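Handout 5: notes on the Tadero lab visit, March 25, 2021

Read before the problem session. The notes cover the grasping demonstration only; the conveyor cell at Flamham is in Handout 6.

## Task

Pick produce items from a work surface and place them in a bin. Item order is set by the operator. Cycle time is logged from the start of the approach to release.

## Gripper

- Ribbed contact surface on the finger. Ribs raise friction on smooth skins but leave marks if grip force is set too high.
- Force limit is set per item class. Leaf items and round items use separate limits.
- Wrist camera feeds the grasp planner during approach. Once the fingers close, the view of the item is partly blocked, and the planner relies on motor current.

## Data

The Agbayani set used for training holds about 3,000 grasps. Failed grasps are kept and labeled by cause: slip, missed contact, wrong item.

## Wrist view

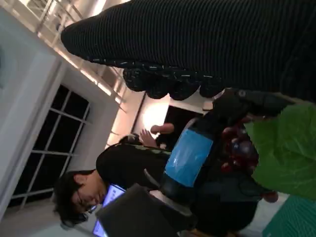
Tirkovano asked whether motor current alone could detect slip on small round items. The reply from the bench was that it could not do so reliably, as the change in load is close to the noise level. A tactile pad is planned for August.

## For the problem session

1. Estimate the minimum grip force for a 14 g sphere held between 2 fingers. State your friction coefficient.
2. Repeat for a flat leaf. Which assumptions fail?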